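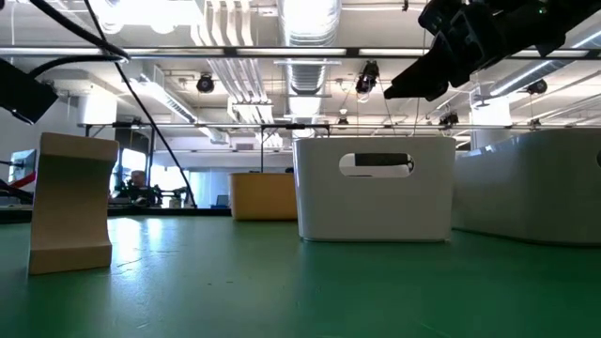
In Favor of the Open Bin

I want to defend a very simple object, the plastic bin without a lid. In the packing shop in Skurnerham where I worked for nine years, we had 14 of them for every table, and I never heard a person say a kind word about them.

Many people now prefer boxes with lids and labels. When I visit the storage store in Vitstead, almost every shelf is for boxes which close. They look very tidy. But a closed box asks you to remember what is inside, and at the end of a long shift I do not remember well. With an open bin I look down and I know.

The handle should be a hole in the wall of the bin, I think. A handle that folds will break in the first winter. Also the corners must be round, so that a cloth can clean them in one movement. Color is useful too, if the shop keeps one meaning for each color. In our shop yellow meant "to be checked," and later a new manager decided it meant "returns." For one month we sent good parts back to Wolde.

I agree that dust is a problem. For fine work, or for a room where people cut wood, please buy the lid. For the other work, for screws and spools and small parts that leave the table the same day, the lid is only one more thing to put down somewhere, and then to look for.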